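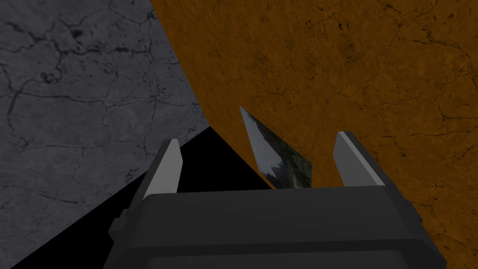
According to Rutilio Xolalpa, the hardest part of automation at Statstead was the first month, when the people at the packing tables did not know any more which decisions belonged to them. His remark is often repeated in accounts of the plant, and it gives a good idea of what the change meant for the workers.

Statstead is a sorting and packing plant for small metal and glass parts. It is operated by the company Evon. The plant is known mainly for the gradual introduction of robot grippers on its lines, a program which carries the internal name Drikura.

Background

Before the program, all parts were picked by hand from trays and placed into divided boxes. A worker on the day shift handled 691 parts on a normal day. The work required good eyes and careful fingers, and many employees had pain in the wrist and neck after some years. Thin and polished parts were the least liked, as they were sharp at the edges and had to be held with gloves.

Introduction of the grippers

The Drikura program started in February with 2 of the plant's lines. Each line received a robot with a two-finger gripper. The movements are first tried in computer simulation, where a gripper of the same general type approaches objects of different shape and finish. Shiny surfaces are given special attention in this stage — a reflecting part shows the colors of its surroundings, and a vision system can take the reflection for a part of the object itself.

The simulation software, Kereama, is used by the operators themselves and not only by engineers. Workers who packed by hand for many years were asked which parts slip, which ones turn in the fingers and which ones should never be held by the edge. Their answers were written into the handling rules. The present version of these rules is dated 04/06/2019.

Output of an automated line reached 1,624 parts per shift after the rules were revised. The figure is for mixed trays. For trays with only one kind of part the plant does not publish a number.

Changes in the work

The position of packer was replaced by the position of line operator. An operator watches the robot, clears stopped trays, checks the finished boxes and tests new grips in Kereama before they are allowed on the line. Training takes 4 weeks, and wages during this time are paid in full. Night work was reduced, but the remaining night shifts are staffed by fewer people, and several operators have described them as lonely.

Opinions among the employees are divided. Those with pain in the hands were in general glad to leave the tables. Others missed the conversation, which was easy when everybody sat side by side and is difficult when each person stands at a separate line. There was also a complaint about pace: the robot does not get tired, and the operator who follows it must ask for a break — before, one could simply slow down a little. A fixed break for every operator was later added to the shift plan.

Xolalpa has also criticized the way in which errors are recorded. In the first version of the system, every dropped part was entered under the name of the operator on duty, even if the grip had been chosen by the software. The record now has separate entries for the machine and for the person.

Work still done by hand

Very thin parts, parts with damaged edges and all returned goods continue to be handled manually. The hand tables stand next to the automated lines, and operators change places with the hand packers every week if they wish.

See also

Industrial robot
Robot end effector
Job rotation
Occupational health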